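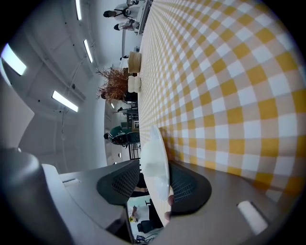
A plate held between the fingers of a hand-held gripper, seen from the gripper's own camera.

By Morven Lamont
July

Most arguments about demonstration data are arguments about volume. How many hours, how many rooms, how many pairs of hands. I have sat through a fair number of these, and I want to make the case for a less popular quantity, the fraction of a data set that anyone on the project has watched from beginning to end.

On the table-setting work we did under the name Stillon, that fraction was 5 percent. We had 2,000 demonstrations of plates and cups being picked up, moved and put down on a table, all recorded with hand-held grippers. The 5 percent got watched at acceptance, by whoever was free. The remainder went through an automatic check that confirmed the recording had no dropped frames, that the gripper opened and closed at least once, and that the position track did not jump. By those measures the set was clean. The policy trained on it put plates down well enough and picked them up badly.

Blair Cowie spent most of a month on the model before anyone went back to the recordings. When he did go back, he found a habit. A plate lying flat on a cloth is hard to get a finger under. People with two hands solve this with the second hand: they tip the rim up, or steady it with a fingertip while the gripper closes. In one batch he reviewed by eye, 62 of the demonstrations had a human fingertip on the plate at the moment of grasp. Each of them passed the automatic check. The gripper closed, the track was smooth, the plate moved.

The robot has no fingertip to spare. It had been given a large number of examples of a grasp in which part of the force came from something outside its own body, and it learned the part it could reproduce. It closed on the rim at the angle the people used, and the plate slid.

I don't think the people collecting did anything wrong. Their instruction sheet said to pick up the plate and place it at the setting. It did not say with what. Agnes MacLeish, who wrote the sheet, had a line in an early draft about keeping the free hand behind the back. It was removed because it slowed people down and because the demonstrations made that way contained more failed attempts. We were paying by the accepted demonstration, and a failed attempt was a rejected one. So the sheet, the pay and the check all pushed in the same direction, toward a quick grasp that the robot could not perform.

There is a respectable opposing view, and Gregor Haldane holds it. He would say that a helping finger is noise, that noise washes out with scale, and that the money spent on reviewers would buy more demonstrations. I agree with him about some kinds of noise. Lighting washes out. So does the pattern of a tablecloth, if you change the cloth often enough, and so do the people sitting in the background. These vary independently of the task. A hand on the rim does not. It appears at the hard part of the motion, in the same place, for the same physical reason, whoever is holding the tool. Ten times as many demonstrations would have given us ten times as many fingers.

His second argument is better. He points out that the help can be detected. A hand detector run over the seconds before each grasp would flag most of these cases, and it would cost very little. We have since built one and it works as he says it would, within limits. The fingertip is small in the wide view, it is often behind the plate, and a translucent plate gives the detector more trouble than an opaque one. What I would add is that we only knew to build it after a person had watched the recordings and noticed. A check of this type encodes a failure somebody has already seen. It has nothing to say about the next one.

For the Golaron work that followed, Drahomíra Skála proposed a different arrangement, and I have come around to it. She asked that each person who collects also spend 45 minutes of every shift watching recordings made by someone else, at normal speed, with a single question to answer: could the robot have done this with only what is in the gripper? The answer is yes, no or unsure. No scores, no taxonomy of errors. The unsure pile goes to an engineer on Tuesday.

The output per shift fell, as you would expect. Two other effects were less expected, at least by me. The first is that the people collecting changed their technique without being told to. Having watched someone else steady a plate and marked it "no", they stopped doing it themselves, or did it and discarded the take. The second is that the unsure pile became the most useful thing we owned. It held cases I would not have thought to write a rule for. A plate braced against the edge of a basket, for instance. Is that help? The basket is part of the setting, and the robot could use it too, if the basket is there. We decided to keep those and label them. I am still not certain that was right.

The same batch raised the matter of failed attempts. Under the old rules, a demonstration in which the plate slipped and was grasped a second time was thrown away. Skála wanted them kept. A second attempt made with the gripper alone shows what to do after a slip, and a clean grasp made with a finger's assistance shows nothing of the kind. We now pay for both attempts at the same rate. I would recommend this change even to groups who disagree with everything else I have written, as it takes one line in the instruction sheet and removes a good part of the incentive to cheat the grasp.

I am not arguing for small data sets. The table-setting set was too small in several respects: too few rooms, too few heights of table, one shape of plate for most of it. I would like it to be larger. My objection is to the order in which the money gets spent. A budget that funds collection first and review with what is left will always find that little is left, and the reviewing will be done by whoever is free, late in the day, at four times normal speed. A fingertip is easy to miss at that speed. I missed several.

The proposal is therefore modest. Fix the share of paid hours that goes to watching before fixing the number of demonstrations, and let the number fall where it falls. Write down what the free hand may do. Keep the second attempts. If a funder asks for the count, give the count, and next to it give the number that were watched.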